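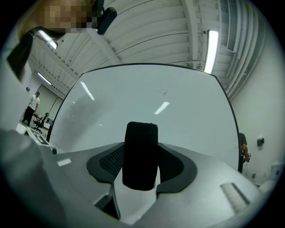 How do you get old marker off a whiteboard?

Go over the old line with a fresh dry-erase marker, wipe it right away with a soft cloth, then finish with a little rubbing alcohol if there's still a shadow.

The Workroom, Moved In (Mostly)

January 9, 2020
5 min read

Quick page for everyone who keeps asking about the new place. Gronora is out of the old building and into the workroom on Garrido Street. Moved over in November, been sorting ever since. Notes typed up fast between other things so forgive the spelling. Mostly about the room and what's in it. Add your own corrections to the sheet by the door, Hwa-young will pass them on.

The big board
Large white one, thin black frame, glossy. Picks up the ceiling lights badly. There's a small faint scribble in black near the top that has outlived several people's attempts. Candela says alcohol. Pieter says leave it, it's lucky.

Board rules, such as they are
Left side is the week. Right side is anybody's. If you want something kept, write KEEP and your initials or it gets wiped. Vega lost a whole parts layout the first month and is still bringing it up.

Ceiling
White, ribbed, long fluorescent lights. Makes the room look bigger than the lease says. Lease says 1113 square feet, which includes the hall and a closet we can't open.

The lights, more
Bright. Very bright after the old place. We asked the landlord for a dimmer and got a nice email. Jarosław wears a cap in the afternoons now.

Vent and pipes
Vent grille up high, pipes down the wall, all painted white to match. Don't hang anything off the pipes please. Coats included. Hooks are coming.

Desks
Came over from the old building as they were, drawers taped shut. Some drawers are still taped shut. The one with all the small stuff on it is a shared desk, so whoever left the small stuff, claim it before the end of the month or it goes in the box.

Chairs
Black office chairs, the same ones as before. We did look at new ones. Then we looked at the price. One squeaks on the turn and one sinks slowly during calls, and they have been swapped around so much that I couldn't tell you which is which. Oil is under the sink.

Moving day
Rain. Of course. Suvitz sent the smaller truck so it took two trips and then one more in Vega's car for the plants and the kettle. Final bill was $708 and they didn't break anything, fair enough.

Boxes
We labeled 76 of them. Should of labeled them on the side and not the top, because once they were stacked you couldn't read a single one. Lesson for next time. There isn't going to be a next time.

The box marked MISC 2
Extension cords, a bag of felt pads, somebody's bike pump, the good scissors. MISC 1 has not turned up.

Shelves
Ornusari shelving along the back, put up by Jarosław and Pieter over a long evening. Heavy stuff low, light stuff high, paper in the middle. The top shelf leans a bit if you load the left end — it's on the list.

Felt pads
Went under every chair and table leg before the furniture was placed. Hwa-young ordered 200 and I thought that was crazy. We have a handful left.

Floor
Was filthy when we got the keys. Two passes with the mop, then a third in the corners with a brush. Please keep drinks on the coaster side of the tables. There is already a ring. I know who.

Sink corner
Small but it works. Hot tap is on the right, dont trust the colored dot. Cups get washed by whoever used them, that was the deal at the old place and it's the deal here.

Kettle
Survived. Slow, same as ever.

Plants
The tall one dropped leaves for the first few weeks and then stopped. Candela moved it away from the vent, which probably did it. Water on the first and the fifteenth, more in the summer. If the saucer is full, skip it.

Cables
Work in progress. Tape on the floor is temporary, step over it. Velcro ties are in the shallow drawer next to the spare markers. Please no more zip ties, we only end up cutting them off again.

Markers
Separate entry because it keeps happening. Permanent ones live in the packing box and nowhere else. Dry-erase in the tray. If it smells strong and the cap is pointy, check before you write on the board.

Cleaning kit
Alcohol, soft cloths, spray, a proper eraser. Cloths get washed when they go gray, Pieter takes them home in batches. Paper towels scratch the glossy finish after a while, so not those.

Door sheet
Sign in, sign out, last one turns off the lights. Both switches. The second one is behind the door and everyone forgets it, me included.

Still to do
Coat hooks. The leaning shelf. A blind for the small window. Find MISC 1. Get someone to look at the closet — the landlord thinks there's a key with the previous tenant, previous tenant thinks there's a key with the landlord.

Visiting
Come by, just write first so somebody's in. Buzzer says the old company's name, press it anyway. Stairs on the left, second landing. More entries when the hooks are up.

Contact: use the form or leave a note at the front desk | © 2020 Gronora Workroom | Back to top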